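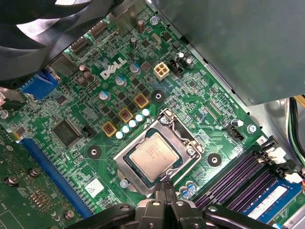
O processador no soquete da placa Dell.

Sexta-feira, 4 de julho de 2025

Hoje cheguei finalmente à quinta fase do Rikitz, e escrevo isto com os polegares doridos e uma alegria um bocado ridícula para a minha idade. A quinta fase! Aquela do aquário, com os polvos de chapéu que descem em fila e largam bolhas para todos os lados. Em abril eu nem passava do comboio da terceira, e já tinha decidido que o jogo não era para mim (decidi isso umas quatro vezes, e voltei sempre no dia seguinte).

A Maja Nowakowski tinha-me avisado que o truque era não apanhar todas as melhorias. Ela joga isto há anos e fala do jogo como quem fala de uma receita de família. Dizia-me ela, numa daquelas mensagens compridíssimas, que a velocidade no máximo é uma armadilha, que a nave fica nervosa e bate nos corais. Eu, teimosa, apanhava tudo. Hoje experimentei ficar só com dois níveis de velocidade e o tiro duplo, e passei os corais à primeira, quase sem respirar. Depois morri no fim, claro, contra a baleia, com 286 mil pontos no marcador, mas que morte bonita, com a música a acelerar e os pinguins a dançar lá atrás.

Fiquei a pensar na música. A quarta fase é uma valsa, ou começa como valsa e vai-se desmanchando, e eu dei por mim a trauteá-la enquanto descascava batatas. A Gertraud Prantl, que esteve cá para jantar, perguntou se era alguma coisa de opereta. Expliquei-lhe que era a música de um jogo com um gato gigante num navio e ela riu-se tanto que acabou por querer experimentar. Durou cerca de 130 segundos, gritou com uma gaivota e pediu mais sopa.

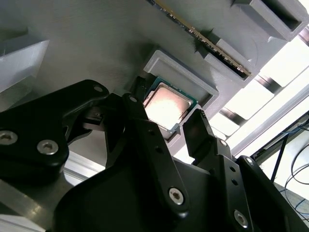 Para a semana quero tentar as fases finais, e a Maja propôs que jogássemos as duas, em modo cooperativo, cada uma com a sua nave. Ela fica com o polvo, eu com a abelha, já está combinado. Diz que a dois se perde mais vidas mas se ri o dobro, e eu acredito. E é engraçado pensar que toda aquela bicharada, mais a valsa e a baleia, cabe no trabalho de um quadradinho como aquele, com a tampa de metal tão brilhante que à luz parece quase cor-de-rosa, e de um pente de memória encaixado na sua ranhura. Eu, que nunca percebi nada disso, só sei que carrego no botão e a abelha dispara.

Amanhã não jogo, tenho de lavar os cortinados. Ou jogo só a primeira fase, para a mão não esquecer.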